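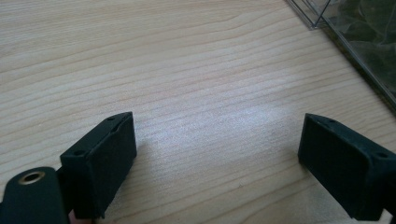
I had been meaning to get to the Brorwood open day for years, and every year something got in the way. This time I wrote it on the kitchen calendar in March, in pen, and I am so glad I did, because it was one of the nicest days out I have had in a long while (even with the rain, which I'll come to).

Brorwood is a paper mill, a small one, sitting where the river bends just below Fikanthorpe. They make writing paper, drawing paper and a heavy, soft sheet that bookbinders like for endpapers. I have bought their paper for letters since I first got interested in writing letters again, and I suppose I had built up a picture of the place in my mind, all waterwheels and mossy stone. There is some moss. The waterwheel went a long time ago, and the building is mostly brick, with a tin roof over the part where the rags come in. It was lovely all the same.

The drive took longer than I'd planned. The county road was down to one lane by the grain elevator, and then I missed the turn, as I gather most people do, because the sign faces the other way. If you're coming from the Fikanthorpe side, look for the white church and turn right just before it. Parking was in the field across the road and cost 2 dollars, paid into a coffee can on a post. Wear boots. I wore canvas shoes and had wet socks until dinnertime.

Tours went out on the hour, and I was put in the 11 o'clock group with a family who had driven over from the coast and a pair of retired schoolteachers who asked all the questions I was too shy to ask. We started in the rag room, where old cotton gets sorted and cut. It comes in as sheets and shirts for the most part, and anything with elastic or polyester in it has to be pulled out by hand. Our guide let us feel the difference between a good cotton and a poor one -- you rub it between finger and thumb and listen -- and after a few tries I really could tell.

From there you go down a short flight of steps to the beaters, and this was the part I'd have paid double for. The machine that turns the cotton into pulp is called a Hollander beater, and it is basically a big oval tub with a heavy toothed roller on one side, churning the whole soup around and around for hours. The noise is something else! One of the tubs was built in town by a firm called Skernix, long closed, and the name is still there on the side in raised iron letters. I stood and watched the pulp go by for so long that the group had moved on without me and I had to hurry to catch up.

Then came the vat, where the sheets are made, and where we were each allowed a turn. You hold the mold level, dip it in toward yourself, lift it straight up and give it a little shake from side to side and then front to back, so the fibers lock together. It looks like nothing at all when the papermaker does it. My first sheet had a hole in the middle the size of a plum. My second was thick at one end and thin as tissue at the other. The third they let me keep, and it came in the mail this week, pressed and dried, and I have it propped against the lamp as I write.

Upstairs is the drying loft, which smells wonderful, like clean laundry and old books together. The long shutters on both sides open and close to let the air through, and somebody has to go up and adjust them whenever the weather turns. While we were there the rain came over the hill quite suddenly, and up went one of the workers at a run to pull them all to on the river side.

I had my lunch in the old stable, which the Aquino bakery in Fikanthorpe takes over for the day. Get the onion pie. They were out of the plum cake by the time I reached the front of the line, so if you have a sweet tooth, go there first and take the tour afterward. The coffee was good and strong, and there were plenty of benches under cover.

The shop is small and gets crowded after each tour lets out. I bought a packet of the cream letter paper, which has 51 sheets in it (the extra is for practice, they told me), and a box of torn-edge seconds that were marked down because of specks. I like the specks. Envelopes had sold out, sadly, but they took my address and will send some on.

The open day is held once a year and the tickets are free, though you do have to write or call ahead for a tour time. The vat room and the shop are all on one level, but the loft is up a steep stair with a rope for a handrail, so keep that in mind if your knees are like mine. Dogs are fine in the field and the yard. I'm already planning to go back next year with my sister, and I'll be bringing the boots.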